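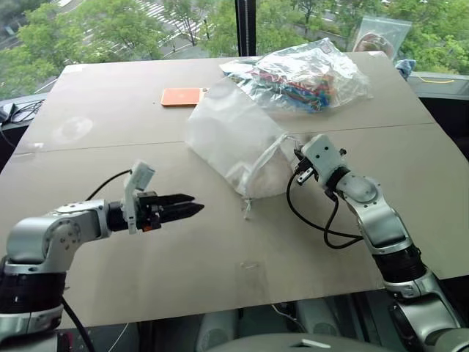

The two-arm cell with the drawstring bag between the grippers.

Niltari two-arm handling project
Progress report to the Potonia fund
Prepared by Noemi Cirillo, software lead
25th April

Where we are

The work in this period was almost all software. We finished moving the controller to the new planner, replaced the grasp proposal code for soft items, and got the logging into a state where a failed attempt can be replayed at a desk. The bag opening task is behind the plan we sent you. The other two tasks are on schedule.

Spending is within the approved amount. We have not hired the second perception developer and the money for that position is unspent. A request to carry it over is on its way to you separately.

Planning and control

Both arms used to be planned one after the other, with the second treating the first as a fixed obstacle. It was safe but slow, and with a small object between the grippers it often found no path at all. The new planner, which we call Salian, works out both arms together. It was merged to the main branch last month and the old one has been switched off.

Planning time is better in most cases. It is worse when both grippers have to end up close together near the middle of the table, and those are the cases we care about most. The cause is the collision check between the two wrists, where the shapes we use are much larger than the real parts. We are redoing them by hand. The cables are still covered by a simple padded volume around each wrist, and I don't expect to do better than that this year.

The controller now runs at a fixed rate and reports when it misses a cycle. We found one bug this way: the left gripper command was being sent twice when a recording started in the middle of a motion. It has been fixed and there is a test for it.

Perception

Thin plastic remains the hard part. The segmentation model does well on solid items with a clear outline. It does poorly on clear bags, where it tends to label what is inside and miss the bag. When a clear bag sits behind a white translucent one, the two masks sometimes merge and the grasp point ends up between them.

We labelled 900 frames of bags in different positions and retrained on those. Merged masks are less common as a result, but still common enough that we can't let the system pick a grasp without a check. The check is simple. If the depth reading under the grasp point disagrees with the mask, the attempt is dropped and the head camera takes another look.

The view from the head camera takes in the window and the street past the table. Changes in daylight were shifting the exposure and upsetting the masks, so we now set exposure from the table area only. That was half a day's work and we should have done it at the start.

Bag opening

The task is to take hold of a drawstring bag on both sides of the opening and pull it apart. We ran 269 attempts with the new planner. Both grippers reached their planned positions in nearly all of them. The bag came open in 54.

Reaching is no longer what stops us. Most failures happened when the fingers closed on a single fold of plastic, or closed on nothing, and the software carried on as though it had a good grip. We read finger width after closing, but film this thin makes almost no difference to the reading. Noemi's notes on each failure type are in the shared folder, along with the replays.
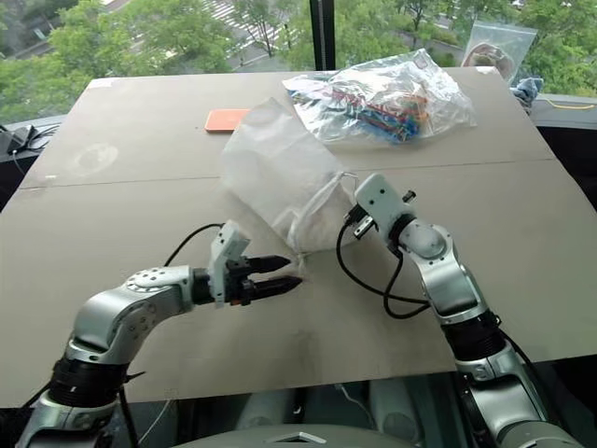

Can the bag task be finished without adding force sensing to the fingers?
We think so, but are not certain. The next step is a short test pull after each grasp, comparing camera views before and after to see if the plastic moved with the fingers. If that doesn't tell us enough, we will come back to you about sensors.

Tooling

Nurkel, our replay tool, now loads the joint data, the planner output and the camera streams on a single timeline. Before this, going through one failure meant opening three programs and lining up the clocks by eye. The storage format changed in the process. Older recordings have to be converted, and we have done that for everything from this year. The archive holds a little over 2,000 recordings and the rest will be converted only when someone needs them.

Risks

The test pull may damage thin bags before the real attempt begins. We will keep it small and watch for this.

The planner depends on a solver library whose next release drops the version of the compiler we use. We have pinned the current release. Upgrading is probably a week's work and isn't in the plan.

Next period

Finish the wrist collision shapes. Add the test pull and rerun the bag task with the same starting positions so the figures can be compared. Begin the two-arm handover task, where one gripper passes a flat item to the other. We expect to have the bag results to you in June, whichever way they go.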